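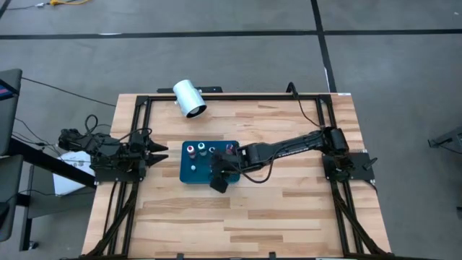
Print this entry | E-mail this entry

25 May 2024

Up before six. Coffee, the end of the bread, then straight down to the workroom to get on with the bottles before it warmed up. I have been putting this job off since January, when Concetta Sala brought over the last of the boxes from the Graruseo house and stacked them under the window. There they stayed. I had got used to walking around them.

The method is the same as for the kitchen drawers. One box at a time, everything out on the wooden bench, a few things at a time onto the teal tray, decide, and put them away before any more come out. The tray has rounded corners and wipes clean in one go. I tried doing it without the tray last week and had small things all over the place. One cap went down on the concrete and I never did find it.

First box was nearly all rubbish. Dried-up glue, shoe whitener, a tin of brass polish with the lid rusted on, three corks, a bag of picture hooks. Kept the hooks. The second was better. It had Aunt's baking things in it, food colors and vanilla and the little jars of silver balls she used at Christmas. Most of it was far past any date I would trust. I rinsed the jars that were worth having and left them upside down on a towel by the sink.

Stopped at half past nine to phone Pierina Ruggiero about the shelves. She has 202 labels left from the shop, the plain cream kind, and says I can have them all if I come and get them. I said I would come over next week. She also wanted to know if I had found the recipe for the almond cake, and I told her I had not come across any papers yet. She thinks it was in the blue folder. I think the blue folder went to Osvaldo. We left it there.

Back to it. The third box was a mix, and slow going, with a lot of things that had lost their labels or had someone else's label on top. I opened each one and smelled it, which I would not do again with the cleaning stuff. One with no label at all made my eyes run and I went and stood in the yard for a bit. It is in a bucket by the gate now with a note on it for the collection point.

For the things I can't place, I line them up at the back of the tray and leave the front clear for working. By late morning there was a short row there, a red-and-white top, a whitish one, a pale round one and one that is red and pink. I have looked at them enough to be tired of them. Concetta may know. If she doesn't, they can go the same way as the bucket.

The bench itself is holding up well. I like the strips of different woods, some nearly cream and some a light brown, and it takes a wipe without complaint. It wants oil before the summer. Bent Briem told me to use the Gustenier oil, two thin coats with a day between, and to wipe off anything still sitting on top after twenty minutes. The last time I used something cheaper it stayed sticky for a week and picked up every bit of fluff in the room. Must write down the name of the shop he uses. He told me and I have forgotten it.

Lunch was cold rice and the rest of the beans. Arturo Carbone came by at one to return the ladder. He offered to take the empty boxes, as he is moving his daughter to Fontana and needs all he can get. I gave him five and kept two. He had a look at what I was throwing away and took the brass polish, rusted lid and all. Says he can get it off with pliers. He stayed for a coffee and told me what the van is costing him, 600 for the one day, and the driver does not carry anything. I said that seemed high. He said it was the lowest of the three he had called.

After he left I did the fourth box, mostly sewing. Buttons in an old cough sweet tin, needles, elastic that had gone dead, a tape measure with the first inch torn off. Put the buttons with my own. Threw out the elastic. Kept the tape measure for no good reason.

Swept the floor. The dust gets right into the concrete and comes up gray however many times I go over it, so I did it once damp and called it done. My knees know about it this evening.

Still to do:
Three more boxes.
Wash the two big jars with the glass stoppers.
Call Osvaldo about the blue folder.
Collect the labels from Pierina.
Oil for the bench.
New bulb for the stairs.

I had hoped to be through 7 boxes by tonight and I did 4, so it will run into another day. No harm in it. The shelves are not up yet in any case, and there is nowhere to put things but back in the boxes they came out of, which I refuse to do. The good jars are dry and standing along the windowsill for now.

Soup for supper. Rain started after eight, light at first, then enough to bring the washing in. Two shirts got wet again and are over the chair backs. Osvaldo Mancuso did not answer when I rang, will try him before noon tomorrow. Bed at ten.

Print this entry | E-mail this entry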